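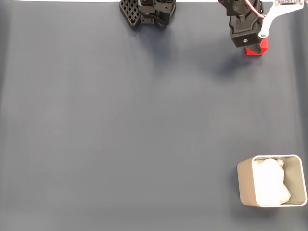 My table is too big for my room, and it took me a long time to make peace with this. I bought it second-hand in October, when I moved to the apartment on the Bromuvano side of the river, and for the first weeks it was only a place where I put my keys, my mail and my dinner. Then I covered it with a gray cloth and I started to use it for the blocks.

I should explain the blocks. As a child I had a small bag of them, and they were the toy I liked most. Last year I found a box from Stosener in a thrift store, without the lid, and I paid 9 dollars for it. I counted them the same evening because I wanted to know if the set was complete. There were 28. I still don't know how many there should be, and the store did not know either.

Why the gray cloth? I tried first on the bare table, and the noise was terrible when a tower fell. My neighbor downstairs is a patient person, but it was late in the evening and I was ashamed. Then I tried a bath towel. It was quiet, but the blocks did not stand straight on it, and the loops of the towel caught the corners. A white bedsheet was better, but in the evening, with the lamp on, it was so bright that my eyes became tired. The cloth I have now is dark gray and has no shine. I bought 2 yards of it from the end of a roll at Munshi, the fabric store next to the bus stop, where they keep the leftovers in a basket beside the door.

It does not want to lie flat. I ironed it, I rolled it around a cardboard tube, I left it one whole night with heavy books on top, and the next morning it still had some waves. I have decided that I can live with waves. If I build something tall, I press the place with my hand first and pull the cloth a little toward me.

Color is a strange thing on gray. Blue almost goes to sleep there. Yellow is fine. Red is the one I always take first, even when I have planned to start with another, and I think it is only because my eyes find it first. My sister-in-law says that I build like a person who lays bricks for money, every row the same, and she is right – I like rows. She makes bridges, and her bridges fall.

I read on a forum that a serious collector should have around 2,000 pieces before it is worth building a shelf for them. I do not want so many. Mine go back into an old cookie tin from Pritarness, which has a dent on one side and closes only if I turn the lid in the correct direction.

What I like best is the moment before I begin, when the tin is still closed and I smooth the cloth with both hands. I make a cup of tea and put it on the windowsill, never on the table, after one accident with the bedsheet. Then I build for half an hour, sometimes longer if it rains.

Next month I want to sew the edges of the cloth, as they have begun to lose threads. I do not own a sewing machine, so it will be by hand, and it will be slow. If somebody knows a simple stitch for thick fabric, please write it in the comments.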